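Vurketti round serving dish, pale green: two months in

Bought in July, reviewed September 2019
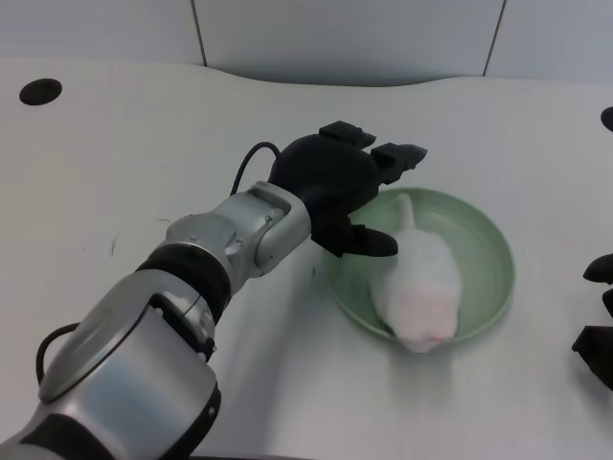
Yufang Zheng had warned me off it, saying the green is lighter than the catalog makes it look and that hers went back within a week. She is right about the color. I kept mine anyway.

The dish is shallow, with a raised rim and a smooth inside that has a slight gloss. I use it on a white table, where the green shows up fine. Under a yellow kitchen bulb it goes a bit gray.

I have washed it by hand and in the machine, more than 300 times going by my habits, and the surface hasn't dulled. The rim is high enough for sliced fruit or salad with dressing. Soup is out of the question. A full dish of pasta in sauce has to be carried slowly.

Between meals it gets used for whatever needs a place to sit: keys, mail, small stuffed toys. A plush animal will fit if you don't mind one end hanging over the rim.

Two complaints. The price sticker left glue on the underside that took cooking oil and a lot of rubbing to get off. And the dishes don't stack well, so if you buy a pair, plan on some shelf space. I looked at the Federel dish too, and it stacks better, but the rim was too low for me.

Would I buy it again? Yes, on sale. At full price I'd look at a few others first.

Ewan Lindsay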